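About Mistness

Home / About us / Products / Care and cleaning / Ordering / Contact

Mistness makes flat things for tables. Most of what we sell is square pads for sorting, measuring out and setting down small items. We also sell tabletops in black and a few larger mats. We work in one building on Zerouali Street in Fulen, and everything we ship is cut, printed, packed and labeled there.

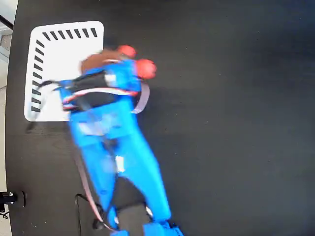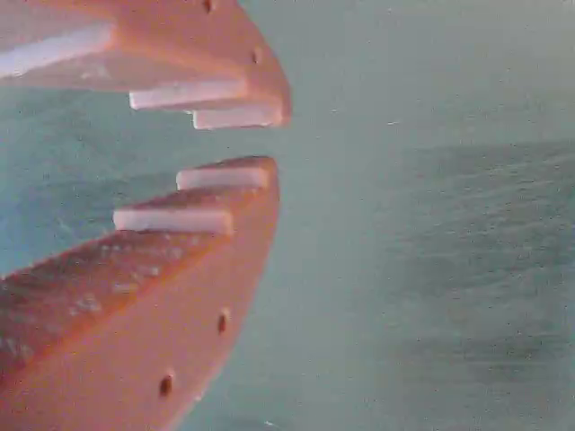 How we started

The company began as a print shop. We did menus, shop signs and price cards, and for one customer, a bead and button store, we printed a set of small white squares for the counter. The store wanted a place to put a handful of buttons down where they wouldn't roll under the register and where the color of each one could be seen properly. They came back for more in March of the next year, and then a hobby shop across the street asked for the same thing in a bigger size. After a while we were cutting squares on most days and printing menus on very few. We sold the wide press and kept the cutter.

The first squares were plain. The slanted marks came later, when a customer who repairs watches asked for something along the edge that would show at a glance which way the pad was turned. We tried arrows and we tried numbers. The numbers got read as sizes and led to a lot of phone calls. Short black diagonal ticks on two sides were easy to print and easy to see, and we kept them.

What we make

The Usari pad is our main product. It is a white square with rounded corners and a row of slanted black ticks along two edges that meet at a corner. The other two edges are left blank. With the marked corner turned to the upper left, the open sides face you and your right hand, and small parts can be slid off the pad without passing over the printing. Left-handed customers usually turn it a quarter turn, and that works fine too. The pad has no front in any strict sense.

The Usari comes in three sizes. The small one is meant for a single object or a short row of them. The medium is the one most people order first. The large one takes up a good part of a desk, and we suggest measuring before you buy it. All three are the same white. We have been asked for cream and for gray many times, and we made a gray run once. It sold slowly and we didn't repeat it.

We also make plain pads without ticks, in the same sizes. They cost a little less.

The tabletops are a separate line. They are black and have a low sheen, and they are sold as a top only, without legs. We cut them to order in the sizes listed on the product page. A black top under a white pad gives a strong edge, so you can tell right away whether a thing is on the pad or next to it. Light brown, red and orange items show up well on both. Dark items are easy to lose on the black, and we would put those on the pad.

Black shows dust. We say this on the product page and we say it here as well, as it is the most common reason for a return. Fine specks will be visible on a black top within a day or so in a normal room, sooner near a window or a door. A slightly damp cloth takes them off. A dry one mostly moves them around. If specks are going to bother you, buy the pads and use them on the table you already have.

Who uses them

Craft stores, school art rooms, repair benches, two museums with small collections, people who do jigsaw puzzles, people who paint miniatures, and a good number of households where the pad sits by the front door and holds keys. We have more than 740 repeat customers on our list. Some order a box every year and others buy one replacement every few years, generally after paint or glue has got to the old one.

Schools often ask whether one pad per child is needed. In our experience one pad for each pair is enough for sorting work, and one each is better for clay and paint. For a class box we pack 18 medium pads, with a card sheet between every two so the printed sides don't rub.

How we work

There are 13 of us. Cutting and printing are in the front half of the building, and packing is at the back next to the loading door. Each pad is looked over on both sides before it is wrapped. We check that the corners are evenly rounded, that the ticks all lean the same way and are evenly spaced, and that there are no gray smudges in the white. Pads with small printing faults are sold from the seconds shelf in the building and are not sold online. The shelf is emptiest right after the school year starts.

Offcuts from the tabletops are cut down into sample squares. You can ask for one before ordering a top, and we recommend it if you are trying to match furniture. Samples are free, and we charge only the postage. Please set the sample flat where the table is going to be and look at it in daylight and again in the evening. The surface can look paler on the side nearest a lamp.

Care

Pads can be wiped with water and a drop of dish soap. Dry them flat. Don't use scouring pads or anything with grit in it, especially on the printed edges. Pencil comes off with an ordinary eraser. Permanent marker usually doesn't come off at all. Store pads flat in a drawer or upright between books, and never rolled. A pad that has been rolled takes a long time to lie down again.

For the tabletops, lift heavy things when you move them. Dragging leaves lighter lines in the surface which can be reduced with furniture polish but not removed.

Visiting and ordering

Orders placed online are packed in the sequence they arrive. Pads normally leave the building within two working days. Tabletops take longer and we send a message with the date once yours has been cut.

You are welcome to come in and look at the sizes side by side. Ring the bell at the blue side door on Zerouali Street and wait a minute, as it is a long walk from packing. Parking is on the street only. If you are collecting a large top, bring a blanket and someone to carry the other end.

Mistness, 2936 Zerouali Street, Fulen
Page last updated Nov 26, 2025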